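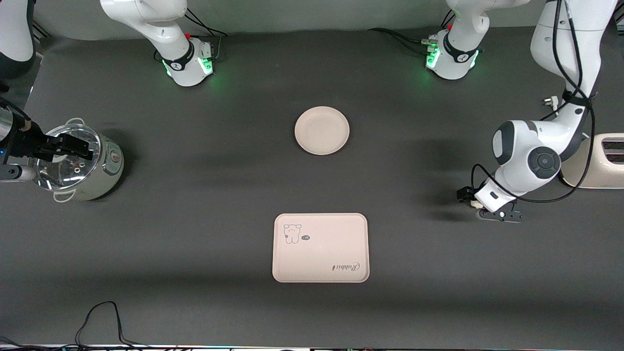

Clekari Kitchen Support
Ticket: lid rattles and spits on small round electric cooker
Status: Solved
Category: Small appliances / Cookers with glass lids
Opened: 17 August 2026

Customer wrote:

Hello there, and thank you in advance for reading all this, I know I tend to go on a bit! I bought one of your little round electric cookers from the Charbonneau shop in Bamport, the pale green one with the glass lid and the small handles on the sides, and I've been very happy with it on the whole. It makes a lovely pot of oatmeal and it has more or less taken over from my stove for soup. The trouble is the lid. As soon as anything comes to a good simmer the lid starts to chatter against the rim, and a little starchy water creeps out from under it and runs down the side. It's much worse with rice and noodles (plain water hardly does it at all). I've tried turning the lid around in case it had a right way to sit, and I've wiped the rim, but it keeps on rattling. Is the lid warped? I'd hate to send the whole thing back over a lid.

Support replied:

Thank you for such a nice clear note, and please don't worry about the length, the part about plain water was a real help. Glass lids very seldom warp, so let's try a few easy things before we think about a replacement. Please unplug the cooker and let everything cool down first.

Look at the small steam hole in the lid. Starch dries in there and can be hard to see against clear glass. Soak the lid in warm soapy water, then work a wooden toothpick gently through the hole from both sides. No metal pins, please, they can chip the edge.

Run a fingertip all the way around the underside of the lid where it meets the pot. You're feeling for a crusty patch. Do the same on the metal rim of the cooker. A soft sponge with a little baking soda takes it off.

Check how full the pot is. For rice, noodles or oatmeal we suggest stopping at the halfway point, and 2 cups of dry rice is too much for this size.

Set the lid down flat on a cool counter and press lightly on opposite sides. If it rocks, tell us and we'll send a new one.

Customer wrote:

Well, I feel a little silly, but I'm so pleased! I held the lid up to the window and the hole was nearly closed. It took two soaks to clear it. There was a rough spot on the rim too, right by the handle, where I suppose I never get the sponge in properly. The lid doesn't rock on the counter. I made a smaller batch of rice tonight and there was only a tiny bit of tapping near the end, with no drips. Should I be worried about the tapping?

Support replied:

No need to worry, a light tap at a full boil is normal. Turning the heat down a touch once it bubbles will usually quiet it. If you ever do want a spare lid, the part is listed under Plulitz 235 in our spares section. Enjoy your soup!

Ticket closed by customer.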